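Teaching a two-arm sorting task by remote control

Gomico help pages – Recording demonstrations, part 2

This page explains how to record a sorting task with two arms when you drive them from the leader handles. I suppose that you finished part 1 already, so the arms are calibrated and the recorder starts without error. The example is the one we use at our Mevcombe workshop: black cylinders standing in a red bin, and other bins on both sides of it.

Before you start

Put the red bin in the middle of the table, where both grippers can reach it. Mark its corners on the table with a pencil. Stand the cylinders upright and leave a space between them as wide as one open finger. If they stand too close, the gripper will push the neighbour and you will have to throw the recording away.

Open the Larkus recorder and set the task name. Write it in the same way every time, also the small letters. Then set the speed limit to 200 mm per second. You can go faster later, but a beginner makes better recordings when the arms are slow.

Recording the pick

1. Bring both arms to the waiting position and press Record.
2. Move one gripper to the side of the cylinder, with the fingers open. Stop for a short moment. 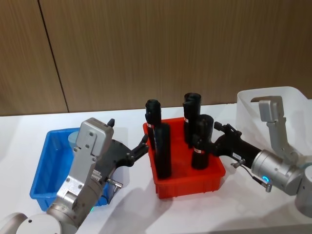

3. Go in slowly until the cylinder is between the fingers, then close. Do not turn the wrist while you close.
4. Lift straight up until the lower end is higher than the rim of the bin. Only after this you may move to the side.
5. Keep the other arm still, unless it has a job in this step. Small nervous movements of the second hand are also recorded, and the model will learn them.

Recording the release

Carry the cylinder over the bin you have chosen and stop again before you go down. Lower it, open the fingers fully and lift the hand by the same way it came. Press Stop when the arm is back in the waiting position – not earlier.
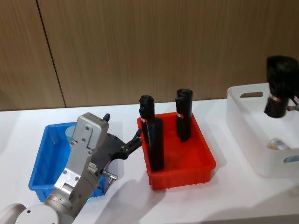

How many recordings do I need for one task?

For a task of this size we start the training with 123 good recordings and look at the result. If the arm still misses the cylinders near the wall of the bin, we record more from these places only.

Saving and checking

Play each recording once before you save it. Delete it if a cylinder fell or if you had to try the grip twice. The Karabulut export needs at least 400 MB free on the disk, and it will stop without a message when there is less.

Part 3 explains how to cut the waiting time from the beginning of a recording.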